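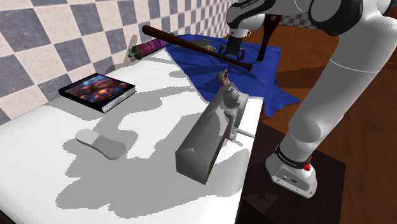
*Simulated tabletop from the comparison set: the two-fingered gripper over the bat and the blue cloth.*

## Husus compares two grippers and two controllers in simulation

The Husus manipulation group has finished a simulated comparison of two parallel grippers and two grasp controllers on cluttered tabletops. The run covered 349 rendered layouts, each holding a mix of rigid objects and, in 73 of them, a loose cloth. Results were posted to the project page in September, together with the layout files and the scoring script.

Both grippers have two fingers. The Vovari has long, narrow fingers with a flat pad. The Baert has shorter fingers, a wider pad and more closing force. Each was run with the same arm model, the same base position and the same speed limits, so that differences in reach did not enter the score. The two controllers were a fixed-approach planner, which comes down vertically on a chosen grasp point, and Mumach, the group's own closed-loop controller, which corrects the wrist angle during the last part of the descent.

A trial counted as a success if the target was lifted clear of the table and held for 11 seconds without touching another object. Dropped targets, collisions on approach and planner timeouts were logged separately.

On layouts without cloth, the choice of controller made little difference. The Baert gripper did slightly better on heavy round objects, and the Vovari did better on thin flat ones such as insoles and closed books, where the wider pad tended to strike the table before the fingers could get under an edge. Neither gripper was reliable on a closed book lying flat in the open. The group lists this as a limit of two-finger grasping with a fixed opening and did not tune for it.

The cloth layouts separated the controllers more clearly. When a long object such as a baseball bat lies across folded fabric, the visible surface under the grasp point is not the table, and the fixed-approach planner often stopped too high or closed on fabric along with the target. Mumach reduced these failures with both grippers. The gain was larger with the Vovari - its narrow fingers could enter a fold beside the target without dragging the cloth. With the Baert, the most common remaining failure was a lift that carried a section of cloth up with the object.

Shadows were a separate problem. The layouts use a single strong light and a white tabletop, and the arm throws large gray shadows over the work area. In 34 trials the segmentation step took a shadow edge for an object boundary and gave the planner a bad grasp point. Those trials were kept in the totals and marked in the log. A second pass with softer lighting removed most of them, but the group reports the harder setting as its main result.

The checkerboard wall and the wood floor are part of the standard room file and were left unchanged through all runs. Textures on the target objects were also fixed. Friction values for cloth against table were set by hand, and the report says they should be treated as the weakest part of the model. Small changes to that value moved the cloth scores more than the switch from one gripper to the other did.

No hardware trials are included. Husus plans to repeat a subset of the cloth layouts on a physical arm, starting with the Vovari and Mumach pairing, and will add a third gripper with adjustable opening if the mount is ready in time. The current layout files load in the group's simulator only. A converter for other formats is listed as open work.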